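Home | Visits | Coffee | Recipes | Contact

My visit to the open day at Nulleswood
February, by the editor of Small Cups

I arrived at the Nulleswood open day at half past ten, which was too early, as the first tour was at eleven. So I walked along the hall and read the boards on the wall. The house has 774 square metres and Sotent has rented the ground floor for 5 years.

My main interest was the kitchen. I write mostly on coffee at home, and I wanted to see how other people arrange their coffee corner when they have enough space. At my home the grinder lives on top of the fridge.

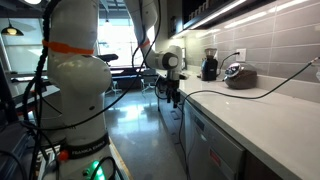
I liked very much that the grinder has its place on the counter near the socket, and the beans stand next to it in a round glass with a metal lid. For dark beans I would prefer a tin, because light is not good for them, but with glass one sees when it is time to buy more. The wall has big grey tiles and the worktop is pale with a rounded edge. I have a sharp edge at home and my hip knows it well.

After the kitchen we had a tasting in the next room. There were two coffees, one from Vahidi and one from Usari. The Usari was more sour than I like, but with a piece of plain cake it became quite pleasant. A bag of 200 grams was sold at the door and I took one of the Vahidi.

They told us that more than 80 visitors had come before lunch. The parking is small, so I advise to take the bus.

Recent posts
Which grind for a moka pot?
Cleaning a kettle with vinegar
A rainy walk to the Usari shop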